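Speaker notes - Giltley group meeting, 2021-03-09
Talk: Hand-held demonstrations for two-handed pick tasks

Slide 1. Title
Say hello, thank the Plitholm people for the loan of the meeting room. Mention that the draft write-up is on the shared drive and comments are welcome until we submit in August.

Slide 2. What we wanted to know
Can a policy learn a two-handed pick and handover from demonstrations where the person holds the grippers directly, with no arm involved? And if it can, how many demonstrations does it need before more of them stop helping?
Keep this short. Most of the room knows the background.

Slide 3. Data
252 demonstrations in total. We kept 200 for training. The rest had tracking dropouts or a late start, and we threw those out before looking at any results.
Small objects, one table, plain background. Four people did the demonstrations. Say clearly that all four had practiced first, so this is not beginner data.

Slide 4. Method
Each gripper has its own camera, and there is one more camera at head height. The policy, Sleiman, takes all three views plus finger opening, and predicts a short chunk of motion for both hands.
The baseline, Ganik, is the same network without the head view.
If asked: same training steps, same learning rate, no tuning on the test objects.

Slide 5. Results
60 test trials per policy, same start positions for both. Sleiman did better overall, and most of the gap came from trials where the object started out of view of both gripper cameras. When the object started between the fingers, the two were close to even.
Point at the left bar chart first, then the right one. Last time I did it the other way and people got lost.
Going from half the training set to the full set helped Ganik more than it helped Sleiman. I don't have a good explanation yet - say so.

Slide 6. Failures
Two main kinds. One is closing early, before the fingers are on either side of the object. The other is both hands going for the object together and then stopping. We never saw the second kind in the demonstrations, so the policy had no example of how to get out of it.

Slide 7. Views
Leave this one up while taking questions. Two gripper views first, then the head view.

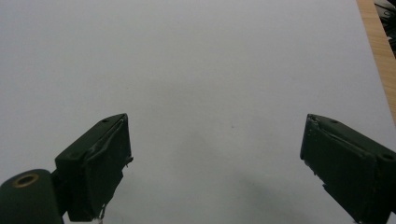
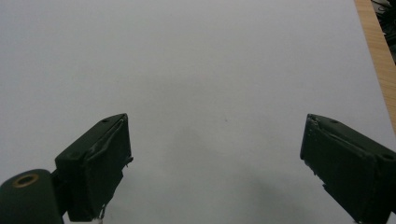
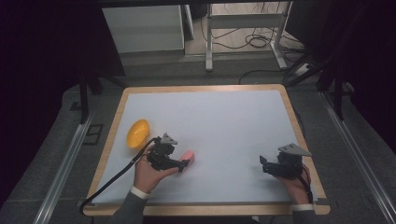
Questions
Beryl Inskip asked at the practice run whether the head view helps because it shows the object or because it shows where the other hand is, and said she would mask out the hands in that view and retrain before claiming either one. She also thought 60 trials was thin for the half-set comparison. Agree on both points. The masked run is in the queue, and the trial count can go up once the test table is free again.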